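Ziltemar Workshop Gallery: Gathering Examples, Block by Block

Welcome to the gallery page! We get a good many letters asking what we do all day, and the short answer is that we push toys around and write down how it went. The longer answer is that the Ziltemar project collects examples for a learning system, one that has to work out how to move small objects across a flat surface when it's told something as plain as "put the star next to the heart." A system like that needs a great many tries to learn from, good ones and clumsy ones alike, and every one of them has to be made by somebody sitting at the controls with a cup of coffee going cold beside them.

Our current set is called Plaltorero (there is a long story behind the name, and it isn't a very good one). The goal for this round is 500 examples, gathered in sittings of 30 minutes, with a proper break after each so that hands and eyes get a rest. A sitting usually gives us 16 examples we're happy to keep, though a patient operator on a good morning can do better than that. We started in May and have grown terribly fond of the blocks along the way.
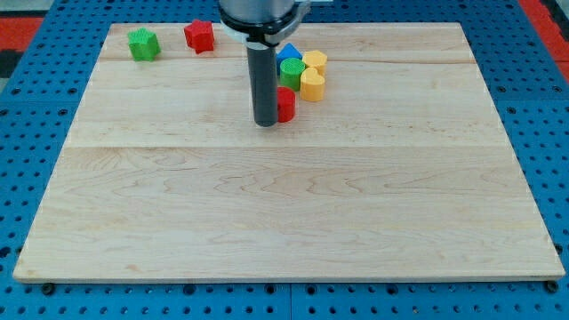
Plaltorero set, seven blocks on the maple board. The gripper tool is down beside the red cylinder, with the two stars off by themselves on the left.

People often ask which shapes are the hardest, and we could go on about that all afternoon. Stars are the ones we argue over. Push one on a point and it likes to spin, push it in the notch between two points and it behaves rather nicely, so we ask operators to try both and keep whatever happens. Cylinders have their own ideas about where they're going. Hearts are easier than you'd think, at least until you want one turned to face a certain way, and then you may be there a while.

Crowded starts matter a great deal to us too. When several blocks are bunched together, moving one of them nearly always means bothering its neighbors, and we want plenty of that in the collection, mess and all! We set aside 40 examples for crowded starts at first and have since decided that was far too few.

Each example gets a short written instruction to go with it, in whatever words the operator would naturally use. "Slide the red one away from the others" is fine, and so is "get the round red guy out of there." The Benis notebook on the shelf has the spelling of our color names and a page of old favorites, if you're stuck for wording.

Gallery last updated 17th June. More pictures will go up when the Lemaire set gets under way.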